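Subject: Re: [birkstead-kitchens] Curtain behind the worktop, and what lives on it

On the Birkstead kitchens list, a member wrote:

> We've got the same set-up as you, worktop running along under the
> window and no proper splashback, and I'm sick of the blind. The slats
> are a pig to clean. Has anyone gone over to curtains in a kitchen?
> Do they get filthy? And what do you keep on the worktop there, if
> anything? Mine is a dumping ground for post and keys.

Hello all,

I can answer this one as we ripped out our blind in July and I've been meaning to report back ever since. We went for curtains, plain pale grey, two panels meeting near the middle, and I'm so glad we did! The blind used to rattle every time the back door opened and it had a tide mark of grease along the bottom four slats that I never got off, whatever I threw at it (and I threw a lot).

I got the fabric from the remnant place in Jedarstead, the one up the steps past the bakery. It's a polyester mix, goes in at 40, and dries on the line in a morning if there's any wind at all. I cut mine at 90 cm and then wished I'd allowed another 10 for the hem, so do measure twice. I'd also say buy more width than you think. Flat curtains look like a tea towel pinned up, you want a bit of fold in them.

As for the worktop, ours is the dark grey speckled stuff and it shows every crumb and no dirt, if that makes sense. I had the same trouble as you with post. What cured it was giving the spot to the fruit. I bought a pale green bowl, a Pekeo one, wide and fairly deep with faint ridges round the outside, and now it lives on the left and the post has had to go and find somewhere else to be (the stairs, mostly, but that's another message). 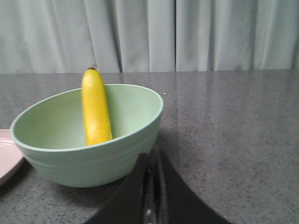 Does a banana keep longer in a bowl with other fruit or by itself?

By itself, away from apples especially, as they give off the gas that brings bananas on and you'll have brown spots before you know it.

I used to pile everything in together and wonder why we were forever making banana bread. Apples go in the fridge drawer now and pears on the sill in the back room till they give a little at the neck. I did look at one of those hooks on a stand, Anghel do a nice one, but it seemed daft to pay for a hook when I've a perfectly good bowl, and it would have been one more thing to lift when I wipe down.

Back to curtains: do they get filthy? Not as bad as I feared. Ours are at the far end from the hob, mind you. If you fry a lot right next to the window I'd think again, or at least hang them so they come down easily. I wash ours every 2 months, give or take, and they come up fine. I don't iron them, life's too short, I just pull the folds straight while they're damp.

One thing I haven't solved is the gap where the panels meet. In the evening with the light on I'm sure next door can see me eating toast. Has anyone tried little magnets sewn into the edges? Do they survive the wash?

All the best from a drizzly Birkstead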